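**Informe de avance: célula 4, puesta a punto y mantenimiento**
Proyecto Renditlow, segundo periodo
Para: Dirección de programas, Diekmann
De: Vignesh Lobo, responsable de célula, Mestgate
2022-02-22

Empiezo por lo mejor: la célula 4 trabaja ya con las dos pinzas de mano a la vez, y la diferencia con lo que teníamos al cerrar el periodo anterior se nota desde la primera hora de la mañana. Entonces dedicábamos media jornada a pelearnos con la calibración. Ahora el arranque completo, con comprobación de holguras incluida, nos lleva 17 minutos, y el equipo lo hace casi de memoria (¡con la hoja delante, eso sí!).

## Qué hemos hecho

El grueso del trabajo se lo han llevado las pinzas. Las desmontamos enteras, limpiamos las guías de los dedos y cambiamos los tornillos de las placas de montaje, que venían con la cabeza muy castigada de tanto apretar y aflojar. Los nuevos van con fijador de rosca de resistencia media. Al principio pusimos demasiado y hubo que repetir una de las placas; queda anotado en el procedimiento cuánto hay que aplicar.

También hemos rehecho la puesta a cero. Antes se cerraban los dedos a mano y se guardaba la lectura, sin más, y cada operador apretaba a su manera. El procedimiento nuevo cierra sobre una galga de 2 mm, espera a que la lectura se estabilice y la guarda tres veces. Si las tres no coinciden, el programa no deja seguir. Al equipo le pareció un poco pesado los primeros días, pero las lecturas de apertura de un turno y de otro por fin se pueden comparar, y eso nos ha quitado de encima la discusión más larga del trimestre pasado.

En total llevamos 549 ciclos registrados desde la reparación. Un ciclo, para nosotros, es una manipulación completa con las dos manos: coger, mover o girar la pieza, soltar y volver a reposo. Usamos a propósito objetos corrientes, de los que dan problemas: paredes lisas, tapas que ceden, esquinas donde el dedo resbala. Los objetos transparentes o ahumados nos interesan mucho, y les dedicaremos más tiempo en el próximo periodo.

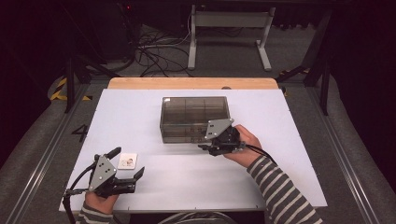
El cableado ha sido el otro frente. Cada pinza lleva su propio cable hasta la electrónica, y en los giros amplios de muñeca el conector sufría. Tuvimos dos cortes de señal en la pinza derecha, los dos en el mismo punto, justo a la salida del cuerpo. Hemos acortado el tramo libre, añadido un alivio de tensión y cambiado el conector por uno con bloqueo. Desde entonces no ha vuelto a fallar. Me gustaría verlo aguantar un periodo entero antes de darlo por cerrado.

## Rutina de mantenimiento

La rutina que seguimos ahora es corta y cabe en una hoja pegada junto al puesto:

- Al empezar el turno: puesta a cero con galga, prueba de apertura y cierre, repaso visual de los cables.
- Cada 60 ciclos: limpieza de los dedos con alcohol isopropílico y comprobación del apriete de las placas.
- Los viernes: revisión de conectores, copia de los parámetros y limpieza del tablero.
- Si se cae una pinza, aunque no se le vea nada: fuera de servicio hasta repetir la puesta a cero.

El último punto lo añadimos después de un golpe tonto contra el borde del tablero. La pinza parecía perfecta y seguía abriendo y cerrando bien, pero la lectura se había desplazado lo suficiente para estropear una tarde de registros. Los hemos descartado y no figuran en el total de arriba.

## Lo que sigue pendiente

El desgaste de los dedos va más rápido de lo previsto. El recubrimiento pierde agarre antes en la pinza derecha, que es la que más trabaja, y por ahora lo compensamos intercambiando los dedos entre las dos. Stirnovlow nos ha enviado una muestra de un material más blando. La primera impresión es muy buena, aunque sólo la hemos probado en banco y todavía no en la célula.

Hay que ordenar también los cables de alimentación y datos que van por el suelo. Tenemos la canaleta comprada y falta una parada de un día para montarla.

## Próximos pasos y petición

Para abril queremos tener montado el juego de dedos nuevo en las dos pinzas y repetir con él toda la serie de objetos, en el mismo orden, para comparar. Haremos coincidir el cambio con la parada de la canaleta y así perdemos un solo día.

Pedimos autorización para pasar a repuestos una parte de lo que no se ha gastado en desplazamientos. Con un juego completo de conectores y otro de placas en el armario, una avería como la de la pinza derecha se resolvería en la misma mañana. El desglose va en la hoja de costes adjunta, y puedo repasarlo por teléfono cuando os venga bien.

Vignesh Lobo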